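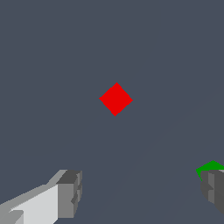

Wrist camera view in the simulator, gripper open, red cube ahead and a bit of the green one at the right.

Teleoperating a simulated arm: my demonstrations are fine but the trained policy stops above the cube

Posted in Learning from Demonstration, May

Shigeru Hosoda

Hello everyone. I am teaching a simulated arm to pick up a red cube and put it on a green one. I do it by remote control, with a small hand controller on my desk, and the only picture the policy receives is the one from the wrist camera. I attached one view so you can see what I work with.

I recorded 71 demonstrations over two evenings. I threw away 5 of them, where I dropped the cube or my hand was tired and the arm wandered. The rest I replayed in the simulator one by one, and in all of them the red cube ends on top of the green one. So I believed the data is good.

Then I trained the policy on the Tandidia stack, with the default settings, and tried it on new cube positions. It moves toward the red cube quite nicely. Then, somewhere above it, it stops, or it makes very small movements left and right, and it never closes the gripper. Sometimes it goes down a little and comes up again. If I push it down by hand with the controller, it closes and lifts the cube normally, and continues to the green one. This part surprised me very much.

What I have tried already:
Longer training, double the steps. The same behaviour.
A smaller learning rate. The same, only slower.
Changing the colour of the background. I don't think it did anything.

Some details which could be useful. I drive the arm while looking at a second window, a view from the side, because the wrist view alone makes me a bit seasick. The policy doesn't get the side view. An episode is at most 600 steps, and I usually need most of them. The picture from the wrist is low resolution, you can see the stairs on the edges of the cube.

My questions are two. Should I record more demonstrations, or different ones? And is it a mistake that I look at the side view when the policy cannot? I would prefer not to start from zero, but if I must, I will do it.

Thank you in advance, and sorry for my English.

Clidov

More data. Seventy is nothing for stacking. I used a few hundred on my task and it worked. Also check your controller has no dead zone.

Inley

Hello Shigeru. I had nearly the same problem last winter, with pegs in place of cubes, so I will try to answer slowly. English is not my first language either, so we are equal.

I would not record more of the same. I think the hesitation is inside your demonstrations and the policy has learned it honestly from you. Please do this small check: open any episode and plot the commanded speed of the hand against the step number. I would expect you to find a flat part just before the gripper goes down. In that moment you were looking at the side view and deciding if you are lined up. For you it is a second of thinking. For the policy it is a long row of nearly identical pictures with the label "do not move". It has no memory of how long it waited already, so it waits always.

When I plotted mine, I found 19 episodes with a pause so long that I was embarrassed. I was sure that I drove smoothly. You don't feel these pauses when you are the one driving.

Your observation with the push agrees with this. Once the arm is lower, the pictures are from a part of the demonstrations where you were moving with confidence, so it continues.

For the repair, I did it in this order.

First, cut the pauses out of the old episodes. Remove the steps where the commanded movement is almost zero and the gripper command doesn't change. Be careful with the second condition! If you cut only by movement, you will also remove the steps where the fingers are closing, because the arm stands still at that time, and then you have a worse problem than before. Keep also a few steps after the closing starts.

Second, train again on the trimmed episodes before recording anything. It costs you one night of computer time and none of your own.

Third, if it still hesitates, record a small new set with a different habit. Practise the approach without recording until you can do it in one movement. Then record. Start some episodes already above the cube but a little wrong, to the left, to the right, turned, and show the correction. The policy will make mistakes which you never make, and it needs to see how a person comes back from them.

About the side window. Yes, I think it is a mistake, but a common one. With it you know the height of the hand above the table very well. From the wrist the height is difficult to judge: in your view the background is one colour with no pattern, and I see no shadow of the cube or of the fingers. The size of the cube is the main thing that remains, and at low resolution it changes only by a few pixels when you descend. So you take decisions from information that the policy doesn't have. Either give it the side view too, or close that window and drive from the wrist camera only. I know about the seasickness. For me it became better after some days, and with a larger window on the monitor.

If your set-up permits, turn on shadows in the renderer and put a simple checked pattern on the table. You would have to record again, or replay the old commands and save new pictures. Replaying worked for me, but check that the cube still arrives where it should, because in my simulator not every replay was exact.

One more question to you: does the policy receive the joint positions or the height of the hand? If not, try to add them. It is a small change.

Żak

I agree with Inley about the pauses, but I would add one thing about the turning of the cube. In your view the red cube stands on its corner like a diamond. When you grasp such a cube, do you turn the wrist first, or do you turn on the way down? If sometimes one and sometimes the other, and sometimes clockwise and sometimes not, then the policy makes an average of them, and the average of two opposite turns is no turn at all. Small movements left and right are how this looked in my case.

I wrote a rule on paper beside the keyboard: always turn before descending, always the shorter way, and if both ways are the same, then clockwise. It felt silly for a grown man to follow such a paper. But I drove much more evenly.

With the dead zone Clidov also has a point, even if the answer is short. With my old controller the very small corrections were not sent at all, so I pressed harder and the arm jumped. Look at the raw numbers for one episode – if you see only zero or large values and nothing between, it is this.

Shigeru Hosoda

Thank you all. I made the plot which Inley described, and the flat part is there, just before the descent, in almost every episode I opened. I also turn the wrist in both directions without any system, so Żak is right too. The controller values look normal.

The policy receives only the picture, no joint positions. Tonight I will trim the episodes, keeping the steps around the closing, and leave it training. The side window I will close from now on, and I have already written the paper for the keyboard.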